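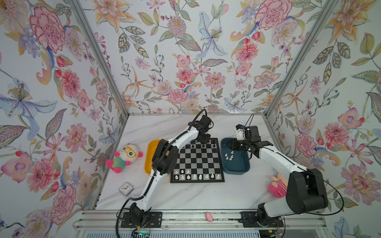 Alby Treloar wants to know if a game of chess by mail can really take two years, and if so, whether we would consider hurrying people up a bit. Yes, Alby, and no. The rest of the answers are below.

Hindo Postal Chess: Frequently Asked Questions
Last revised March 2020

How do I join?
Print the form, fill it in, and mail it to the Heltar address with your dues. You can't join by email. We know. We have had the conversation many times, and a fair amount of it by email.

Do I have to be good?
No. New players start at a rating of 900 unless they send proof of something better. Plenty of members have stayed right there for years and seem perfectly cheerful. If you do have a rating from another club, send a copy of it. "My brother-in-law says I'm about as good as an expert" was not accepted, though it was read aloud.

How long do I get for each move?
You get 3 days per move, counted from the day the card lands in your mailbox to the day you put yours in the mail. Time in transit is free. You can save up unused days and spend them later, and some people hoard them like canned goods.

What if my opponent stops answering?
Wait two weeks past the limit, then send a repeat of your last move with the word REPEAT on it. If that gets you nothing, write to the tournament desk and we will send a letter. The letter is polite. The second letter is also polite but shorter. After that you get the point.

Please don't skip straight to us. In February we looked into four "vanished" opponents and found three of them had mailed on time to an old address their opponent had never updated.

What notation should I use?
Algebraic or numeric, as long as both players agree before move one. Write your last move, your opponent's last move, and the date you got the card. If your sevens look like ones, draw a line through them. If your handwriting looks like a seismograph, print.

What happens if I send an impossible move?
The first one costs you a penalty of five days. You then have to make a legal move, and you're free to pick any piece you like. The second one costs you ten days. At the third we start to wonder if you have the board set up the right way around – light square in the right-hand corner, please.

Can I use books?
Yes. Opening books, old magazines, your own notes, all fine. Half the fun is digging up some dusty line and finding out on move 19 why it got dusty. 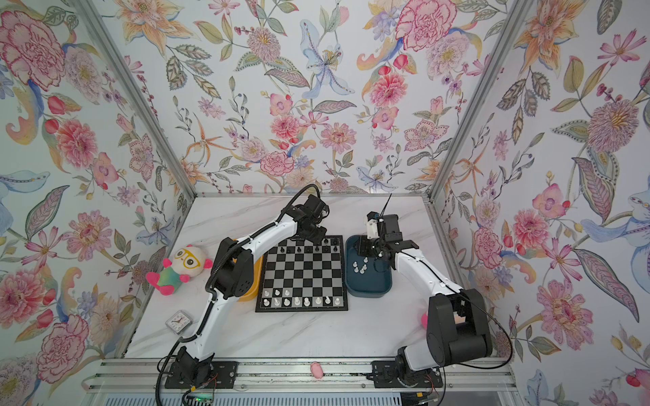

Endgame books are fine too, and most people reach for them about ten moves too late. What you may not do is ask another person, or a chess program, what to play. We rely on your honor and on the fact that there is very little to be gained here by cheating.

What can I win?
The Daver Section is the big one, open to everyone, and the winner gets a plaque and a year of free dues. The Ramanauskas Cup is for players who have finished at least six games with us. There is a real cup. It has been dropped, and the winner gets it with the dent facing whichever way they prefer.

How big is the club?
We have 1,233 members on the books, and 3,945 finished games in the archive. The archive lives in shoeboxes and is sorted by the opponent's last name, a system that made sense to the person who started it.

Can I get copies of old games?
Yes, for the price of copying and a stamped envelope. Tell us both last names and a rough year. Requests for "the one with the nice bishop sacrifice" go to the bottom of the pile.

Can I play more than one game at once?
Up to twelve. Start with two. People who start with twelve tend to mail the right move to the wrong opponent, and then everybody has to sort that out by card, which takes until summer.

Is it all right to chat on the cards?
Please do, within reason. Weather, gardens and grandchildren are traditional. Keep the gloating until the game is over, and offer a draw only along with a move. A draw offer with no move is just a greeting.

How do I resign?
Write "I resign" and sign your name. Then the winner sends us the full score of the game. If you win, that's your job, so stop celebrating and find a stamp.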